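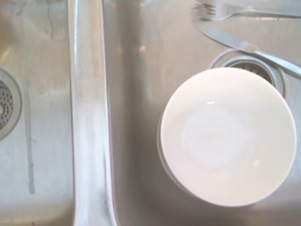

Do we have to unload the sink in a fixed order, or can the robot pick whatever it likes first?

Any order counts. The rules only care that each item ends up in the rack standing or lying the right way, and that it got there without a person touching it.

Hi everybody,

I'm putting that at the top since it came up in four separate emails this week, and I'd like to get it settled before the next club night. Now for the longer message I replied to, which came from the Pallesstead team and has a lot of good stuff in it:

> Hello list,
>
> We're new this year so sorry if these are old questions. Our kids have the arm moving and they can get it over the sink without hitting the faucet, which took us most of two meetings. What they can't do yet is find the cutlery. The bowl is easy, they just look for the big round bright thing. But a knife on steel is gray on gray, and the program keeps deciding that the shine on the divider is a knife. We got 267 "knives" out of one evening of pictures and I think 15 of them were real.
>
> Is everybody else using a depth camera? Ours is just the little color one on the wrist, and there isn't much left in the budget.
>
> Also, can we put something under the dishes, like a dark mat? And does the item order matter?
>
> Thanks from all of us in Pallesstead

OK! First, welcome, and please don't apologize. Our team in Skaltmont did the exact same thing our first season, except our program fell in love with the rim of the drain. It would go down and try to grab that drain over and over and the kids would cheer for it.

No, you don't need a depth camera. We tried one in March and on bare steel it gave us holes all over the place, so we took it off again and went back to the plain color one. I'm sure the fancy ones do better but we're not buying a fancy one either.

What helped us most was boring. The sink doesn't move! So have the kids take a bunch of pictures with nothing in it, from the same spot the arm starts from, and compare against those. The divider highlight is always going to be there, and so are the drains. Anything bright that's also in the empty picture gets thrown out. Our false knives went way down after that. You do have to redo the empty pictures if somebody changes the lights, and somebody always changes the lights (we keep the overheads on and the blinds shut now, and there's a sticky note on the switch).

Then the second thing — look at shape before brightness. A knife is long and has straight sides. A bright streak on a rounded ridge has fuzzy sides and it bends a little. Our seventh graders wrote a check for that in an afternoon, and I'm happy to send it over if you want it. It's not pretty code.

Third, labels. We have 1306 pictures now, and 1237 of them are labeled by hand, and the rest are too blurry for anybody to agree on. If your kids want to swap sets with ours I think that would be great for both teams. Ours has tons of bowls and not nearly enough forks, especially forks up near the edge of the picture where you only get part of one. Please send forks!

On the mat, sorry, no. I asked Ustov last season and they said bare sink only, because a mat makes it a different problem. A folded towel next to the sink for wet stuff is fine.

One thing you didn't ask about. When a fork and a knife are close together and nearly parallel, our gripper likes to take both, and then it drops one on the way to the rack. We don't have a good answer. What we do right now is push down between them with the fingers closed and give a tiny wiggle, then take a new picture and try again. It works maybe half the time. The Pacheco team told me they go for the handle end wherever the two spread apart, and that sounds smarter than our wiggle, but I haven't seen it run. Pacheco folks, if you're reading, would you write that up for the list?

And the bowl — easy to find, yes, but watch where you grab it. We pinch the rim on the side away from the wall of the basin. If it's sitting over the drain it can rock when you touch it, so go slow on the last inch.

Club night here is open to any team that wants to bring an arm and use our sink. Bring your own power strip, ours are all spoken for.

Talk soon,
Skaltmont robotics club coach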